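Sorting and Storing Small Parts in a Home Workshop

Small parts get lost at two points: when a job is taken apart, and when leftovers go back on the shelf. The notes below cover both. They apply to screws, springs, connectors, small electrical parts and anything else that fits in a closed hand.

1. Clear the surface first

A white or light gray bench top shows dark screws and washers well. If the bench is dark wood, lay down a sheet of white melamine or the back of a shower panel offcut. Sweep it before each job. Metal chips left from drilling will find their way into bearings and switch contacts.

2. Use shallow trays

Choose trays with a raised rim no higher than the width of two fingers. Deep boxes force you to dig, and digging bends leads and tangles springs. Plastic trays are quiet and will not short out a battery. Stainless trays clean up faster after oily parts. Line them with plain paper, which soaks up the oil and can be written on. Change the paper between jobs.

3. Give each tray one purpose

Keep incoming parts on one side, checked parts on the other, and work in between. Use tray color to mark the stage of work. Two matching trays per stage are enough for most repairs – one for fasteners, one for everything else.

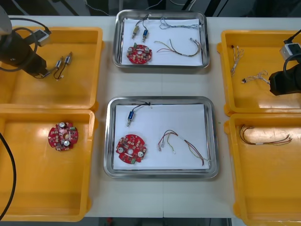 4. Handle wired parts by the body

Coils, small motors and sensors often come with thin leads already attached. Pick them up by the housing. The joint where the wire enters the case is the weak point, and a lead that has been pulled may still test good on the bench and fail later under vibration. Coil long leads loosely and hold them with a paper band. Rubber bands dry out and stick to the insulation.

5. Label before you store

Write the part, the thread or voltage, and the month on the bag. "Valve, 12 V, June" is enough. Pencil on paper tape outlasts most felt pens in a damp garage. Nanna Kárason, who wrote the first version of this page, kept 236 labeled bags in one Jurkis cabinet and filed them by thread size first, then by length.

6. Keep moisture out

Put a packet of silica gel in each closed drawer and dry it out when the color changes. Plain steel parts get a wipe of light machine oil. Do not oil electrical contacts.

7. Set a limit

When a drawer will not close, sort it. Stripped screws and cracked clips go in the scrap bin. For common wood screws, 100 of one size is plenty for household repairs.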